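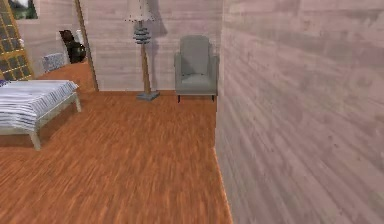

Week 3: Timber movement and floor finishes

Reading before Wednesday's tutorial: the section on moisture in the Lanstead course reader. Bring a calculator and your site notes from the Nevside visit.

1. Moisture content

Timber takes up and gives off water until it is in balance with the air around it. Moisture content is the weight of the water divided by the oven-dry weight of the wood, multiplied by 100. A sample that weighs 122 g as received and 100 g after oven drying has a moisture content of 22 per cent, far too wet to lay indoors.

Boards shrink and swell mostly across their width. Change along the length is small enough to ignore for domestic work. Tangential movement is greater than radial movement in nearly all species, so backsawn boards move more than quartersawn boards of the same width and are more likely to cup.

2. Acclimatisation

Stack boards in the room where they will be laid, with spacers between the layers so air can reach every face. Run the heating or cooling at its normal setting. Take meter readings from several packs and write them down with the time of day. Do not go by the supplier's label. The Dendach job in your case notes was laid in December straight off the truck, and the gaps opened the following winter.

3. Layout

Wide boards give fewer joints but larger gaps. Narrow boards spread the same movement over more joints, and each gap is harder to notice. Stagger the end joints and keep them away from those in the neighbouring row. Leave an expansion gap at every wall and cover it with skirting.
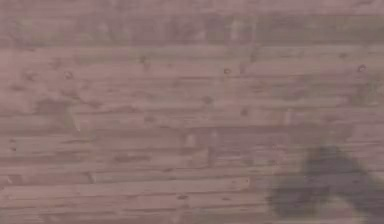
Why do gaps between floorboards often open in winter?
Heated indoor air has a low relative humidity, so the boards lose moisture and shrink across their width. Most seasonal gaps close again when the humidity rises.

4. Finishes

Oil soaks in and can be patched locally, but needs regular recoating. Polyurethane forms a film and wears well, though repairs usually mean sanding the whole room. No finish stops moisture exchange. It only slows it.

For the tutorial

Work through the Yokoyama floor plan. Mark the direction of the boards in each room, show the expansion gaps, and note where you would take meter readings.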